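Collection Care Notes
Oct 26, 2018

Clothes moths in the Orell store: trap results and changes to the intake procedure

The webbing clothes moth, Tineola bisselliella, has been present in the Orell store at a low level for several years. Trap counts rose over the summer, and the intake procedure has been revised as a result. The new version applies to everything with animal fiber in it, to mixed and unidentified textiles, and to the packing material they arrive in.

Monitoring first. The store now has 38 sticky traps with pheromone lures, up from 15 in March. They are numbered, set at floor level along the walls and under the lowest shelf of each bay, and recorded on the plan that hangs inside the door. Please do not move a trap to clean under it and put it down somewhere else. Two traps changed places in the spring, and the readings for bays C and D had to be thrown out for that period.

The lure attracts males only. A trap therefore shows that adults are flying in the area and says little about where the larvae are feeding. The larvae do all of the damage. Adults have no working mouthparts and do not eat. A trap with no catch is weak evidence of a clean bay, particularly when the lure is old or when there is a draft across it. Lures are dated on the back with pencil when opened and replaced at the end of their rated life, whether or not the card is full. Cards are kept in the gray box file after reading, in number order, so that a doubtful identification can be checked again.

Most of the catch came from the north wall. Ehsan Bhutto opened the floor duct there and found a compacted layer of lint, hair and dead insects below the grille. Larvae were living in it. None of the textiles on the adjacent shelves showed grazing. This pattern is common in older buildings: the infestation lives in the structure on dust, dead flies and old felt underlay, and the collection is reached later. Ducts have now been vacuumed with a crevice tool and a HEPA filter, and the felt strip under the threshold has been removed and replaced with a silicone brush seal.

The duct will be opened again at each trap reading. The chimney breast behind bay F has not been checked. An old bird nest in a flue is a well-known source, and we will need a sweep to confirm either way.

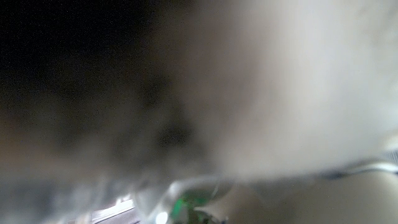
Zbigniew Kołodziej objects that the trap numbers cannot be compared at all. More traps will catch more moths, he writes, and the rise over the summer might be nothing more than the larger grid. He would like to see catch per trap, by position, with the original positions reported on their own line.

The objection is fair and the table has been redone that way. On the original 15 positions alone the catch still rises between spring and late summer, with a single trap by the duct responsible for most of it. With that trap left out, the remaining positions are close to flat. The sensible reading is one local source and a low background. The full table is on the shared drive in the folder named Tratotau, after the logging sheet we use, and the raw counts are on the second tab.

Intake. All incoming textiles now go to the reception room and stay bagged until they have been inspected. The old practice of unwrapping on the store table is discontinued. Outer cartons and tissue leave the building the same day.

Inspection is done on a clean light-colored surface under a raking lamp. Work from the folded areas outward. Look at the underside of collars, inside hems and pocket bags, along selvages and where a fringe meets the body of the cloth, and under any sewn label. Larvae avoid light and disturbance and will be where the fabric touches itself. Signs to record are silk tubes or webbing, frass (small hard pellets, frequently the color of the dyed fiber), cast larval skins, surface grazing and clean-edged holes. Frass is easily mistaken for loose dye or grit. If in doubt, put a few grains on a microscope slide and look for the regular pellet shape.

Fiber content matters, but care labels should not be taken as settling the question. Larvae need keratin, so wool, mohair, cashmere, fur and feather are at risk. Silk is attacked less often. Cotton, linen, viscose and acrylic are not food, although larvae will chew through them to reach something else, or where they are soiled with sweat or food. Blends are treated as wool. Acrylic scarves and blankets are regularly cataloged as wool on the basis of handle alone, and the reverse mistake is the expensive one. Where there is no label and no test has been made, the item is entered as unidentified and goes through the full procedure.
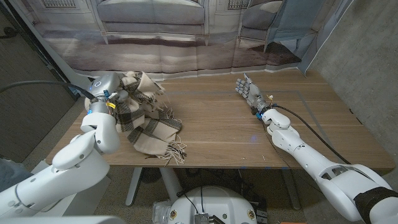 Checked scarf with fringed tassels.

Freezing. The full procedure is low-temperature treatment in the chest freezer for 15 days, on its coldest setting, with the data logger inside the load. The count starts when the logger placed in the center of the largest bundle reaches the set temperature. A dense blanket can lag well behind the air in the cabinet, and starting the clock when the lid closes will give a short treatment.

Items are wrapped in acid-free tissue, sealed in polyethylene with as much air pressed out as possible, and labeled on the outside with the accession number, date in and initials. Bundles must not touch the cabinet walls. Leave gaps for air. The freezer holds 8 standard bundles in that arrangement, and a ninth will fit only if it blocks the circulation, so please don't add one.

After treatment the bundles come out and remain sealed until they have reached room temperature all the way through. Condensation then forms on the outside of the bag and the textile is unaffected. Allow a full day for anything padded.

Do not freeze composite objects without asking. Items with glass beads, painted or waxed surfaces, ivory, leather under tension or laminated wood fittings are assessed one at a time. Wiesława Baran keeps the list of exclusions and has added two hat boxes from the Kaczorowski gift to it. For those we are looking at anoxic treatment in barrier film. It is slower and requires oxygen absorbers sized to the volume of the bag, and the quote is still outstanding.

Freezing kills what is in the textile at the time – it gives no protection afterward. A treated item returned to an infested shelf is back where it began. This is the argument for doing the structural cleaning before the backlog, and the reason bays A to C are being emptied completely before any treated material goes back into them.

Repellents. Cedar blocks and lavender sachets have been removed from the drawers. Fresh cedar oil has some effect on very young larvae in a sealed space, but the concentration in an ordinary drawer falls quickly, and the oil can stain. Naphthalene and paradichlorobenzene are not to be brought into the building. Two drawers in bay E still smell of an old treatment and are airing in the corridor. Gloves should be worn to handle them.

Records. The condition form has a new section for pest evidence. Please complete it even when nothing is found. A blank section cannot be told apart from an inspection that was not done, and Witold Gajewski found so many blanks in last year's forms that the earlier history of several shelves could not be reconstructed. Enter the trap nearest to the shelf by number. The printed forms from Olar are the old layout and should be used up as scrap.

The current backlog stands at 100 items. At one freezer load per cycle this will run well into next year, and priority goes to items from the north wall, then to loans due out, then to bays in alphabetical order. Requests to move something up the queue go to Ottilie Kuster, with the accession number and the date it is needed.

Next trap reading: first week of the month, all bays.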